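Mallmont Invitational (wrestling)
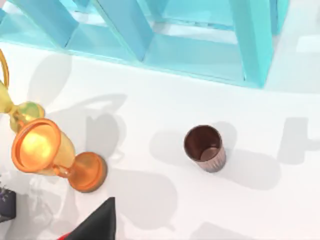
A small brown cup on a white tabletop, with pale cyan shelving behind it.

The Mallmont Invitational is a two-day high school wrestling tournament held every winter in Grultusstead, and I've been keeping this article up to date for longer than I meant to. I wrestled in it twice (lost four matches, won one, still talk about the one), so take my affection for it into account. Everything below comes from old programs, bracket sheets and a lot of conversations in the bleachers.

Name and origins

The tournament is named for Mallmont High, the host school, and for its first several years it was just called "the Mallmont." It started as a dual meet between Mallmont and Dellard that kept picking up extra teams. Dellard brought a cousin school one winter, then two more schools asked to come along, and by then you couldn't run it as a dual anymore, so the coaches sat down and drew a bracket. Dellard people will tell you it was their idea. Mallmont people will tell you the same thing about themselves, and I've given up trying to settle it. The oldest program I own lists both head coaches as "co-directors," so that's what I go with.

The word "Invitational" is a bit of a stretch these days. A school that wants in sends a letter and an entry fee, and if there's a mat to wrestle on, they're in.

Format

Each weight class is a double-elimination bracket. Lose once and you drop to the consolation side, where you can still wrestle back for third. Lose twice and you're done, go eat something. Day one runs through the quarterfinals and the first consolation rounds, and day two is semis, wrestlebacks and finals. Finals are held on a single mat in the middle of the gym with the side lights off, and I don't care how many times I've seen it, I get goosebumps when they walk the kids out!

Seeding is done the night before by the coaches, in the library. Head-to-head results come first, then common opponents, then last season's finish. It can get loud. There was a year when the seeding for one of the middle weights ran so late that the custodian started turning off lights around them, and the coaches finished by the light from the vending machine in the hall.

Teams may enter one scoring wrestler per weight. If a bracket has open spots, hosts can fill them with non-scoring extras, mostly Mallmont JV kids who find out at breakfast. I was one of those, my sophomore year.

Scoring

Team points come from advancement, placement and bonus points for pins, technical falls and major decisions. A team with a couple of champions can lose to a team with no champions and a whole lot of thirds and fourths, and it happens more often than you'd think. The consolation bracket is where the team title gets decided, which is why the old-timers move down to the lower bleachers on the second morning and the newcomers are still out in the parking lot.

Venue

Mallmont's gym is officially the Yoo Fieldhouse, after the family who paid for the floor. It seats 2,000, and it is full for the finals and about half full for everything else. The mats go down side by side with very little room between them, so if you're sitting in a corner chair as a coach you spend a good part of the day pulling your feet in. The warm-up room is the old wrestling room downstairs, with a low ceiling and a heater that has one setting. Bring a towel.

Parking is free. The lot behind the fieldhouse fills first, and after that it's the church across the street, which doesn't mind as long as you leave the row by the door alone.

Records and notable results

The biggest field on record had 90 schools on the inquiry list and 70 on the mats, and I really don't know how they got through it in two days. That was the year the finals ended so late that the team trophy was handed over in the lobby.

Da-eun Ham is the name most people bring up first. She took third at the lightest weight as a freshman, wrestling back through the whole consolation side after losing her opener, and then came back and made the finals the next season. I was there for the wrestleback run. Her third-place match went to overtime, she hit a low single right on the edge, and the official let it play out (good call, and I'd say so if it had gone the other way). There's a framed bracket sheet from that weekend by the concession stand.

Dellard has the longest streak of team titles and Mallmont has the most overall. Both schools have this on a banner, worded very carefully.

Place in the season

The tournament falls late enough in January that lineups have settled, and early enough that a bad weekend can still be fixed before the postseason. State is in March, and coaches around here treat Mallmont as the last good look at where everybody stands. Kids who are between two weights usually make up their minds on the drive home.

See also

Dellard Duals
Yoo Fieldhouse
High school wrestling in Grultusstead

Last updated 2023-01-25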